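Roboter-AG am Standort Nistham
Handbuch für den Arbeitsplatz »Zweiarm-Tisch«

Abschnitt 4: Einrichten und Durchführen der Greifübung

Stand: November 2018
Verantwortlich für diesen Abschnitt: Revathi Kaimal

4.1 Geltungsbereich

Dieser Abschnitt regelt die Vorbereitung, die Durchführung und den Abschluss der Greifübung im Rahmen des Schülerprojekts Tisell. Er richtet sich an Teilnehmende, die die Einweisung nach Abschnitt 2 abgeschlossen haben. Für den Wettbewerbsbetrieb gelten ergänzend die Bestimmungen in Abschnitt 7.

Die Übung darf ausschließlich unter Aufsicht einer benannten Lehrkraft durchgeführt werden. Der Arbeitsplatz ist von mindestens zwei Personen zu besetzen: einer Person an der Bedienkonsole und einer Person am Not-Halt. Ein Wechsel der Aufgaben während einer laufenden Bewegung ist nicht zulässig.

4.2 Vorbereitung des Arbeitsplatzes

1. Tischfläche vollständig abräumen. Schreibmaterial, Becher und Werkzeug gehören auf den Rollwagen.
2. Sichtprüfung der Kabelführung an beiden Armen vornehmen. Die Schlaufen an den Handgelenken müssen so viel Spiel haben, dass sie bei voller Drehung nicht spannen.
3. Greiferfinger auf festen Sitz prüfen. Lockere Finger sind der Aufsicht zu melden und dürfen nicht selbst nachgezogen werden.
4. Hauptschalter am Steuerschrank einschalten und die Selbstprüfung abwarten. Sie dauert 70 Sekunden.
5. Programm Fukley an der Konsole starten und das Gruppenprofil laden.
6. Beide Arme in die Ruheposition fahren. Die Person am Not-Halt bestätigt die Ruheposition laut.

Hinweis: Der Geschwindigkeitsregler ist für Übungsgruppen auf 55 Prozent begrenzt. Die Begrenzung wird beim Laden des Profils gesetzt und darf nur durch die Aufsicht geändert werden.

Vorsicht: Während der Selbstprüfung können sich die Greifer ohne Ankündigung öffnen und schließen. Hände und lose Kleidung sind vom Tisch fernzuhalten.

4.3 Auflegen des Übungsobjekts

1. Übungsobjekt aus dem Materialschrank entnehmen und im Ausgabeheft eintragen. Zugelassen sind nur Objekte mit dem Prüfvermerk der AG.
2. Bei Steckdosenleisten ist vor dem Auflegen sicherzustellen, dass der Netzstecker nicht mit dem Stromnetz verbunden ist. Diese Prüfung nimmt die Aufsicht persönlich vor.
3. Objekt mit der Oberseite nach oben in den gemeinsamen Greifbereich beider Arme legen. Eine leichte Schräglage ist zulässig.
4. Anschlussleitung, sofern vorhanden, zur Tischkante hin auslegen. Sie darf keinen der Arme kreuzen.
5. Aus dem Schwenkbereich zurücktreten und die Freigabe abwarten.

Hinweis: Einfallendes Sonnenlicht kann die Objekterkennung beeinträchtigen. Meldet das Programm mehrfach »Kontur unsicher«, ist das Objekt in den schattigen Teil der Tischfläche zu verlegen oder die Jalousie zu schließen.

4.4 Durchführung

1. Rechten Arm anwählen und den Greifer in geöffneter Stellung an das Ende des Objekts führen.
2. Höhe so einstellen, dass die Finger seitlich am Gehäuse anliegen können und nicht auf die Tischfläche drücken.
3. Greifer in kleinen Schritten schließen. Die Kraftanzeige an der Konsole ist dabei fortlaufend anzusagen.
4. Linken Arm anwählen und bis in die Warteposition über dem Tisch führen. Der Greifer bleibt geöffnet.
5. Für die beidarmige Aufgabe den linken Greifer langsam annähern. Beide Greifer dürfen sich dabei nicht berühren.
6. Nach jedem Versuch Ergebnis und Abweichungen im Protokollblatt festhalten.

Arbeiten am Zweiarm-Tisch
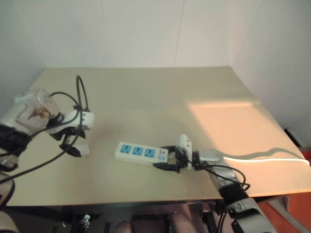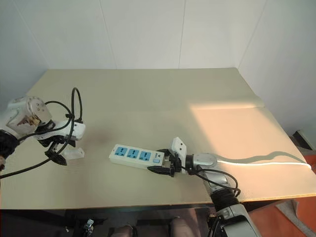
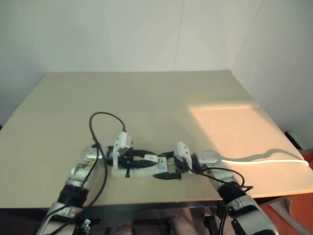

Vorsicht: Verhakt sich ein Kabel oder verkantet das Objekt, ist sofort der Not-Halt zu betätigen. Das Objekt darf erst gelöst werden, wenn die Aufsicht den Steuerschrank abgeschaltet hat. Eigenmächtiges Eingreifen führt zum Ausschluss von der laufenden Übung.

4.5 Abschluss der Übung

1. Greifer öffnen und beide Arme in die Ruheposition fahren.
2. Programm beenden, danach den Hauptschalter ausschalten.
3. Objekt auf Druckstellen und Risse prüfen. Beschädigte Objekte sind gesondert abzulegen und im Ausgabeheft zu kennzeichnen.
4. Protokollblatt von beiden Personen unterschreiben lassen und in den Gruppenordner heften.

Gruppen, die sich für den Rodrigues-Wettbewerb anmelden, legen mit der Anmeldung die vollständigen Protokollblätter seit Oktober vor. Nachträglich ausgefüllte Blätter werden nicht anerkannt. Fragen zur Anmeldung und zur Belegung des Arbeitsplatzes sind schriftlich an Revathi Kaimal zu richten.

Die Behandlung von Fehlermeldungen der Konsole ist in Abschnitt 5 geregelt.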